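Plirnunex adds second shift to collect robot handling examples

Plirnunex has added an evening shift at its Undirbridge site, where operators guide robot arms by hand controls to build up examples for a learning system that handles packaged food.

The shift started in February and runs until 10 p.m. The company now has 28 operators at the site, working at 40 tables. Each operator repeats a short task, such as picking up a bag and setting it down at a marked spot, and the arm's movements are saved together with the view from a small camera near the gripper.

Glória Patrício, who manages the collection work, said soft packaging was chosen first because it gives the current system the most trouble.

"A box is the same shape every time you pick it up," Patrício said. "A bag of snacks folds and slides, and the top seal catches the light. We need a lot of examples of that, including the ones where the operator misses and has to try again."

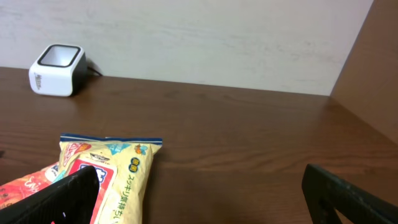

Snack bags on a table at the Undirbridge site, seen from the gripper camera. Photo: Plirnunex

Operators change the position of the items between attempts. Bags may overlap or lie partly behind one of the fingers from the camera's point of view. Rigoberto Mendoza, a shift lead, said new operators tend to line things up too neatly during their first days.

"We ask them to put things down the way a shopper would," Mendoza said.

Each operator is expected to finish 144 attempts per shift. Failed attempts are kept and labeled separately. A reviewer checks the recordings the next morning and removes any in which the camera feed dropped out.

The examples will be used to train Quintero, the company's software for sorting and packing lines. Sternerent, a grocery packing firm, plans to test it on 2 of its lines once the first round of training is done. Plirnunex did not give a date for the test.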